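Search this site Search Go

How to Seal a Drafty Window Frame

By Kanako Hosoda, September

Most drafts come in where the trim meets the wall. Scrape out the old bead with a putty knife, wipe the gap, and let it dry overnight. A 10 fl oz tube does several windows if the gaps are narrow.
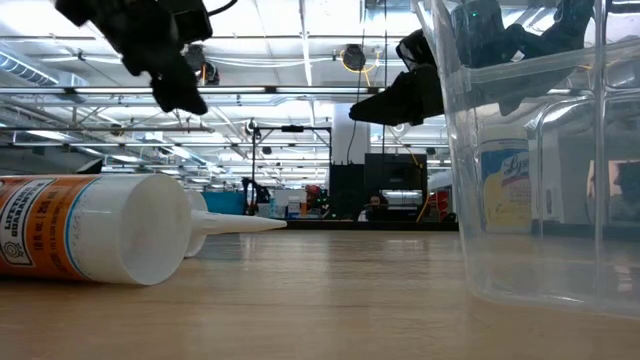 Junddale Home Repair Club, Tips and Guides

Cut the nozzle at an angle, close to the tip. You can always cut more off. Hold the gun at 45 degrees and pull it along the joint at a steady pace. Smooth the bead with a damp finger before it skins over, then leave it alone.

Gaps wider than a pencil need foam backer rod first. Push it in a little below the surface and caulk over it. Do not seal the weep holes at the bottom of the outside frame.

Put leftover supplies in a box with a lid and write the month on each tube.
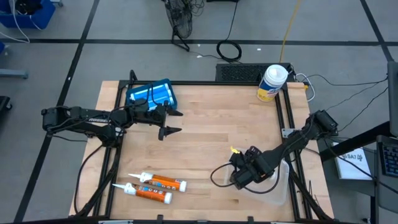 Thorlacius wrote in to say that painter's tape on both sides of the joint gives a cleaner line, as long as it comes off while the caulk is still wet. We tried it on the Eritville Road windows and agree.

Check the label for paint times. Ours said to wait until the next day.

Contact the club | © Junddale Home Repair Club | Back to top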